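FOR IMMEDIATE RELEASE

Norkemo Opens Sign-Ups for Its Free Home Packing Workshops

I'm Wellington Bittencourt, and I run the moving side of Norkemo. Usually somebody else writes these announcements, but this one is close to my heart, so I asked if I could do it myself. In February we're starting a series of free packing workshops for people who are about to move house, and you can sign up now!

I've been hauling other folks' furniture for a long time, and the call I get most often comes the night before a move. The truck is booked, the keys are due back at noon, and the kitchen is still in the cupboards. I feel for those people. I've been one of them (twice, and the second time I was already in the business, so I had no excuse). Packing is a skill like any other, and most of us only practice it every few years, in a rush, on no sleep.

The workshops run for an evening each, with 20 seats per session, at our Grestix warehouse on the east side of town. We've planned 4 sessions to begin with, and if they fill up we'll add more in the spring. Everaldo Dantas will be teaching. He has packed 57 full households for us and he's the person I would trust with my grandmother's china, which, come to think of it, I did.

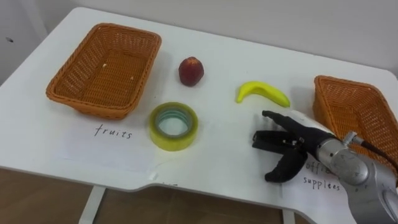 The kitchen gets the most time on the program, and Everaldo wouldn't have it any other way. He likes to start with food, because that's what people leave until the very end and then throw into a trash bag with the dish towels. Fresh fruit, say an apple and a banana, should ride in the car with you in something open and shallow – a wicker basket does nicely – and it should be the last thing out the door. Paper labels get written before the packing tape comes out, so you aren't hunting for a pen with one hand on a box flap. After that he moves on to plates (on edge, never stacked flat), knives, and the drawer full of stuff that doesn't belong anywhere.

The second half of the evening is for your own questions. Bring a floor plan if you have one, even a scribble on an envelope. Bring the measurements of that one couch you're worried about. We'll talk about stairs, elevators, parking permits, pets, and what to say to a landlord who wants the place empty by breakfast.

Our friends at Mac Giolla are giving us used boxes in good shape, and everyone who comes can take home up to 200 dollars' worth of supplies at no charge. Brivus is lending the chairs and the coffee urn, and I'm told there will be cookies. You don't have to be a Norkemo customer and we won't try to sell you a truck. If you're moving with a cousin and a borrowed pickup, come anyway – you may need this more than the rest!

Doors open at 6 p.m. and we start at 6:30. Kids are welcome, and there's a corner of the warehouse where they can build forts out of the boxes we can't use. To save a seat, call the Norkemo front desk or stop by the office and put your name on the sheet.

Media contact: Wellington Bittencourt, Norkemo. Reporters who'd like to sit in on a session are welcome, just let me know ahead of time so I can set out another chair.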